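Coffee With a Crossword Maker: Melati Sutanto on Grids, Grudges and Getting Unstuck

Posted in Conversations | 9 comments

I've been doing the Brongate puzzle over breakfast for years, badly, and in pen, so when Melati Sutanto said she'd meet me for coffee I may have squealed a little. She's written under the name Voyle for as long as I've been losing to her. She turned up with a backpack full of graph paper and ordered a cheese scone before I'd even found my notebook.

First thing I wanted to know was how a person gets into this. "My aunt did them on the bus," she told me. "She'd read me the clue and then cover the answer with her thumb. I got so mad at that thumb! I started making my own just so I could be the one covering something up."

Her early ones were terrible, she says, and she's kept all of them. One has the word ERA in it three times. Another has a whole corner that's just made-up abbreviations. She mailed that one to a small magazine called Sorura when she was in high school and got back a note from the puzzle editor, Saodah Raju, that said "Bottom left is a crime. Send more." They've worked together ever since (Saodah still tests every puzzle before it goes out, and still writes "crime" in the margins).

I asked how she starts, because I've tried making one exactly once and ended up with a lot of words that had Q in them. She starts with the long answers, usually a phrase she's overheard. She keeps a list on her phone that had 1173 entries when we looked, and she let me scroll through it, which felt like reading somebody's diary. LEFTOVER SOUP was in there. So was WHO ATE THE GOOD ONE.

"You want something people say all the time and have never seen written down," she said. "Then when they get it they can hear it. If they can hear it, I'm happy."

After that come the black squares, and this is where she loses whole evenings. She still does it by hand with a soft pencil and a big eraser, even though she has software that could fill a grid while she's in the shower. She uses the software too, at the end, to check for repeats. But she likes to get stuck on paper first. I asked what stuck looks like and she laughed and said it looks like her lying on the kitchen floor.

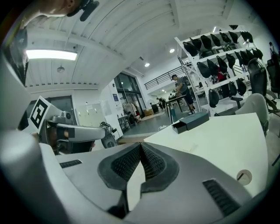 The clues take even longer than the grid. She writes three or four for every answer and throws most of them out the next morning. A good clue, according to Melati, should make you a bit annoyed with yourself and never annoyed with her. I told her about 8 down from last August, the one about the "bank holding," where I was so sure it was money and it was a canoe. I had carried this around for months. She was delighted. "You were meant to be on the wrong kind of bank! How long did you last?" Two days, Melati. Two days.

She gets letters, of course. Most are sweet. A man named Darmawan Jugah writes in whenever she uses a bird, to let her know whether she's been fair to the bird. Another reader once sent back a finished puzzle with her own clues rewritten next to the printed ones, and Melati says at least four were better than hers. She stole the idea behind one of them and sent the woman a thank-you card.

We got onto cheating, since I wanted forgiveness. She doesn't believe in the word. Look it up, ask your sister, phone a friend who knows about opera. "It's a puzzle, you bought it, you can eat it with a spoon if you want," she said. Her own husband only fills in the three-letter ones and then hands it back to her like he's done her a favor.

What she does mind is speed. She'd rather you left it on the table and came back to it after lunch, and then again while the pasta's boiling. She thinks the back of your head keeps working on it while you're out buying stamps. I've been testing this all week and it's given me two answers and one burned pan.

She's working on a book now, bigger grids, with a page of blank ones at the back for people to try their own. I said I'd send her mine. She said to watch out for the bottom left corner, then finished my scone as well as hers and went to catch her bus.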